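桌子上的工作

2022年7月21日

很久没有写博客了。上一篇是二月写的，讲我怎样考驾照，那时候我还没有进现在的小组。后来有两位读者留言问我，公寓里用了机器以后，我们这些打扫房间的人怎么样了。我想认真回答，所以今天写得长一点。中文不是我的母语，有的句子我写完以后查了词典，还是不太放心。如果你看到奇怪的地方，请在下面告诉我，我会改。

先说我在哪里工作。Paisan 是一家管理长租公寓的公司，在 Nilovville 有一栋楼，里面有200套房间。住的人大部分住半年以上，所以房间里有很多自己的东西，这和酒店很不一样。酒店的桌子上只有一个电话和一张菜单，我们的客人桌子上什么都有。我做了几年客房整理，后来做检查，就是别人整理完以后，我进去看一遍，在表上签字。整个客房部有55个人，早班、中班、还有一个很小的晚班。

机器来的时候，大家第一个想到的是地板。扫地的机器我们早就有，圆的，会卡在床底下，大家对它没有什么感情，也没有什么意见。这一次的机器不是扫地用的，是整理桌面用的：一只机械手臂，前面装着夹爪，可以把东西拿起来，擦一擦下面，再放回去。这个项目叫 Pukumow。我不知道这个名字是什么意思，问过两个人，得到两个不同的答案，所以我不写在这里。

我第一次听说的时候，心里想的是：为什么要从桌子开始？桌子是最难的。浴室每一间都一样，床每一间也差不多，只有桌子，每个客人都有自己的办法。后来经理在会上解释，整理桌面占的时间最长，出的投诉也最多。我回去看了自己的检查表，投诉那一栏里确实经常写“物品位置不对”。有位客人因为眼药水从左边换到了右边，写了一封很长的信。我觉得他有道理，他早上没有戴眼镜，是用手去找的。

所以公司成立了一个小组，从客房部选了11个人，我是其中一个。选人的办法是自己报名，然后主管谈话。我报名的原因不太高尚：我的膝盖不好，检查一天要走很多层楼，听说小组的人可以坐着工作一部分时间。

小组的工作分成几种。一种是带机器做，就是人用手握着控制的把手，让手臂跟着你的动作走，把杯子拿起来，放下，再拿起来。同一个动作要做很多次，每次位置要有一点变化。另一种是摆桌子，要摆得像真的有人住。还有一种是写物品表，把客人房间里常见的东西一样一样写下来，写它能不能拿、从哪里拿、可不可以倒过来、要不要放回原来的地方。这张表现在有570条。我主要做最后一种，因为我写字慢，但是写得清楚，主管这样说的。

写物品表这件事，我想多说几句，因为它对我的影响最大。

以前我们教新同事，是带着她进房间，一边做一边说。“这个你别动。”“这个可以动，但是要放回去。”“这个你看一下，里面有水就别拿。”新同事跟三个星期，慢慢就会了。没有人把这些写下来。现在我要写下来，才发现很多事情我会做，可是说不出来。比如一张折起来的纸。它是垃圾，还是客人的信？我站在桌子前面，一秒钟就决定了。可是为什么呢？我想了一个下午，写了几行：看折的地方是不是整齐；看它压在什么东西下面，或者压着什么东西；看旁边有没有笔；看垃圾桶里有没有一样的纸。写完了我给同事看，她们每个人都加了一行，而且她们加的和我的不一样。有一位在这里工作最久的同事加的是：“放在桌子中间的不扔，放在桌子边上的要想一想。”我觉得这句话很好，可是负责程序的同事问，边上是多少厘米？她生气了，走出去喝水。

最后那一条我们写的是：纸，一律不扔，由人处理。

这样的条目越来越多。“由人处理”这四个字在表里出现了很多次，有的同事看了很高兴，说你看，它还是不行。我没有那么高兴，也没有不高兴。我只是想，以后人处理的事情，就是这些要想一想的事情，全部集中在一起了。从前一天的工作里，有难的也有容易的，擦镜子的时候脑子可以休息，可以想晚饭吃什么。如果容易的都给了机器，留下来的每一件都要想，一天下来会很累，是另外一种累。我在小组会上说了这个意见，说得不太流利，经理记下来了。上个月开始，小组的人下午可以换一个小时的岗，去叠毛巾，大家都很喜欢去。叠毛巾的桌子旁边现在是整栋楼聊天最多的地方。

关于工资，读者也问了，我尽量写清楚。进小组以后，我的基本工资没有变，没有了检查的补贴，多了一个项目的补贴，两个差不多一样多。客房部到现在没有人因为机器离开，可是有两位同事退休以后，公司没有再招人。这件事没有人在会上说，我们自己看得出来，更衣室里有两个柜子一直是空的。我不想把它写得很严重，也不想不写。

Trestton 那边也有一栋公寓，是同一家公司的，他们比我们早开始。春天的时候，我们小组坐车去看过一次。他们的做法和我们不同，手臂装在一个可以推的车上，人推着车进房间，先把桌子看一遍，把不能碰的东西拿开，然后机器开始做，人去做浴室。做完以后人再回来检查，把拿开的东西放回去。我问那边的同事，这样快了吗？她想了想，说桌子没有快，但是浴室做得比以前仔细了，因为不着急。我又问她喜欢不喜欢，她说手腕不疼了，可是听见外面有声音的时候，总是想出去看。她说那个感觉好像家里有小孩子，太安静不放心，有声音也不放心。

我回来以后常常想到她的话。我们的房间里现在还没有放机器，只在一楼的调试房里练。调试房以前放旧床垫，后来刷了墙，换了灯，放了一张木头桌子。灯可以变颜色，因为客人的房间里什么灯都有，有的人喜欢暖的，有的人喜欢粉红色的，机器要在不同的光里面认东西。我一开始不习惯在粉红色的光里工作，看什么都像傍晚。一个白色的盒子在那种光里是什么颜色，我自己也要想一下。

摆桌子是最有意思的工作，我要说实话，比写表有意思。刚开始我们摆得太整齐，杯子、书、遥控器，像商店的橱窗。负责程序的同事说不行，真的客人不会这样。我们都笑了，因为我们每天花那么多力气，就是为了让桌子变整齐，现在要学习怎样把它变乱。可是乱也有规矩，不能随便倒一堆东西在上面。有人住的桌子，常用的东西在手边，不常用的在后面，重的东西不会放在软的东西上面，纸巾常常在一伸手可以拿到的地方。这些我们都知道，只是以前没有说过。

现在每个人摆的桌子都有自己的样子。有的同事一定会放一个篮子，有的同事喜欢把笔全部立起来，有的同事摆的桌子上总有药盒那么大的小纸盒。我进门看一眼，大概猜得出是谁摆的，十次里面能猜对很多次。我摆的桌子，她们说太像老师的桌子，我不太明白这是好话还是坏话。 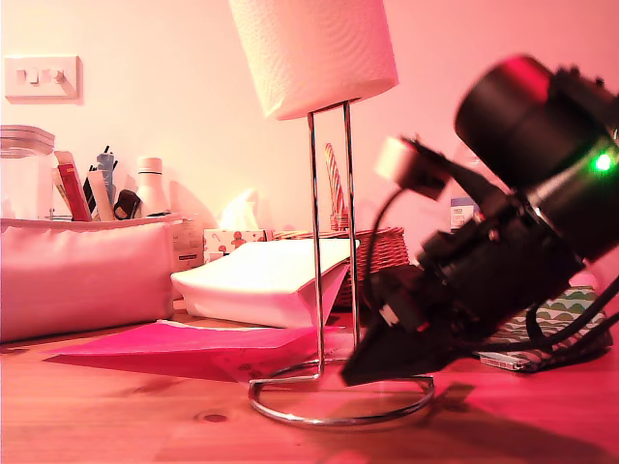 调试房的桌子，灯开的是粉红色。夹爪的尖快要碰到桌面，左边是纸巾架。

纸巾架这个东西我要专门说一下。它在物品表里本来是一条，后来变成了四条。架子是金属的，会反光；底下是一个圈，中间是空的，从空的地方看得见桌子；上面的纸巾卷又大又轻，而且用着用着会变小。对人来说这就是一个纸巾架，对机器来说好像是几样不同的东西碰巧站在一起。我写第一条的时候只写了“可移动，拿竖杆”。第二天同事来问我，是竖杆的哪一段？上面有纸的时候和没有纸的时候一样吗？底座压住别的东西怎么办？我说你先把下面的东西拿出来呀。她说，那就要写“先”。

从那以后我很注意“先”这个字。中文里“先”很短，我学中文的时候第一个月就学了，先洗手，再吃饭。可是整理房间的时候，先后是最重要的本领，一个好的同事和一个普通的同事，差别常常就在这里。先开窗还是先换床单，先收杯子还是先擦桌子，她们脑子里有一条很顺的路，走一遍就完了，不用回头。新来的人要来回走很多次。我们现在把这条路一段一段写出来，每写一段都要吵一吵，因为每个人的路不一样，都觉得自己的好。

有一位同事不愿意教。她报了名，也选上了，可是轮到她握把手的时候，她做得很快，很随便，负责程序的同事说这些动作不能用。休息的时候她跟我说，她这个办法是自己想出来的，用了很多年，为什么要给它。我不知道怎么回答。我说，你以前教新同事也是给的。她说那不一样，新同事过年会给我打电话。后来她回客房部去了，还是做她的楼层，我们中午还一起吃饭。我觉得她没有错，我也没有觉得自己错了。公司后来在教机器的记录上写了每个人的工号，还说以后按照记录发一份奖金，怎么算还没有说清楚。她听了以后说，那等你们说清楚了再来找我。

还有一些小的变化，可能只有我们自己觉得重要。

第一个是说话。以前我们和工程部门的人不说话，电梯里点点头。现在他们中有两个人天天和我们坐在一起，会问我们“这个东西你们叫什么”。同一块抹布，我们这里有三个名字，从三个地方来的人叫三种，吵了半天，最后物品表里用了最短的那个。我学到了很多词典里没有的词，这对我的中文是好事。

第二个是手。带机器做的同事，开始的时候肩膀很酸，因为把手比杯子重，而且要慢。现在规定做完一组就要换人，墙上贴了一张表。客房部的人做事都快，让她们慢下来很难。有一位同事说，她回家洗碗也变慢了，她的先生问她是不是不舒服。

第三个是检查。我做检查的时候，看的是结果，桌子干净不干净，东西在不在原来的地方。现在我也要看过程，每天下午要看一段一段的录像，写“可以用”或者“不能用”。看机器的录像没有什么，看同事的录像，我心里不太舒服。录像里只有手和桌子，没有脸，可是一起工作这么久，手我都认得。我提了一个要求，自己的录像自己先看，自己觉得不好的可以先去掉，然后再给别人看。这个要求通过了，是我到现在为止最满意的一件事。

也有没有做好的地方。晚班的同事几乎没有参加，因为调试房晚上不开，所以机器学的都是早班和中班的办法。晚班的桌子有晚班的问题，客人在房间里，动作要轻，有的时候客人就坐在桌子旁边说“你擦你的，不用管我”。这种时候怎么擦，谁先让谁，用什么样的速度，我们一条也没有写。我已经问过两次，回答是下一个阶段。下一个阶段是什么时候，我不知道，知道了我会写。

另外，客人的意见也没有问得很够。楼下贴了一张通知，说以后打扫可能使用自动设备，同意的请在前台登记。登记的人有，不多。有一位老太太问我，机器来了以后你还来不来？她的房间我以前每个星期去检查，她桌子上有一个放糖的玻璃罐，每次都要给我一块。我说我现在在一楼上班，她说那我下来找你，后来真的下来了，在调试房门口看了很久，看手臂拿起一个杯子，又放下。她问我它累不累。我说不累，她点点头，给了我两块糖。

如果问我自己，进小组好不好，我会说膝盖好多了，眼睛差一点。我喜欢写表，喜欢把一件小事想得很细，这个以前的工作不太允许。我不喜欢房间没有窗户，下班的时候才知道外面下过雨。我也有一点想念拿着一串钥匙走来走去的感觉，每一扇门后面都不一样。

下个星期开始，要先在三楼选几个空房间试，手臂第一次离开调试房。主管让我写一份进门以前的检查单，要求一页纸，我现在写了两页半，还没有写到窗台。有经验的读者，如果你们工作的地方也在做这样的事，请告诉我，你们的检查单有多长，谁来签字，人和机器同时在一个房间里的时候，门是开着还是关着。我们为了门的问题已经讨论了两次，早班的人都说开着，中班的人说走廊里有风，纸会飞。

驾照的事情，有人也问了，我顺便回答：笔试过了，路考还没有约。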